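Chapter 7
Soft Things: Cloth, Grip and the Club Season

What you need before starting: chapter 6 (finger spacing), a table, a gripper, one piece of cloth, one box. Notebook. Pencil, not pen.

Up to now everything we picked up held its shape. Blocks, cups, the Palta pegs. You close the fingers, the thing stays the same width, you lift. Cloth doesn't do that. It folds over, slides out, hangs off one side. Most teams at the Windinen meet in July lost their points here and not on driving, so we give it a whole chapter.

The task is the club version of the Sawatzky cloth round. Pick up a piece of fabric from the table, put it in the box, let go clean. Sounds easy. The Brallport team logged 537 tries over one season and wrote every one down, good and bad. Only 97 of them went in the box on the first grip. Read that again before you get mad at your own numbers.

Key words for this chapter: pinch, bunch, drag, fray, release.

Pinch. Two fingers close on a single fold. Neat, weak, slips on smooth cloth.

Bunch. Push the fingers in from both sides so the fabric humps up between them, then close. Ugly but it holds. Start with this one.

Drag. What happens when you lift too late or too low. The cloth comes along the table instead of up. Not always bad, see 7.3.

Fray. Loose threads at a cut edge. They catch on finger pads and in screw holes. Trim them or plan for them, your choice, but write down which.

Release. Opening the fingers and having the cloth actualy leave. More teams fail this than will admit it.

First exercise, hand-held. No motors, no code. Hold the gripper yourself and work the fingers by hand. Yes the code people always complain. Do it anyway, 3 sessions minimum. You are learning what a good grip looks like from the tool's side so that later you know what to ask the program for.

Things to write down each try: where each finger touched (middle, fold, edge), pinch or bunch, how the cloth was lying when you started, did it let go. One line per try. Perrine Langlois kept hers on index cards and shuffled them at the end of the month to look for patterns, works fine.

Pick cloth with a pattern if you can. Stripes or diamonds show you how the fabric turned and where it doubled over, plain white tells you almost nothing. Textured is good too. Avoid anything stretchy untill section 7.4.

Look at the edges before you close. A raw edge and a folded edge behave like two diffrent materials under the same pad. Question to carry into 7.1: where would you put the second finger, and why there?

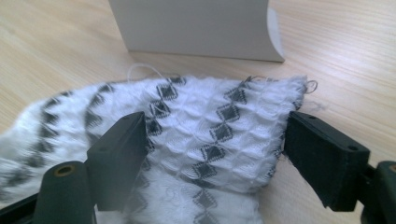
Maëlle Girard would never go for a raw edge first: take the fold every time, she told our group, and leave the edge alone until your release is reliable, or you'll spend the whole session picking threads off the pads.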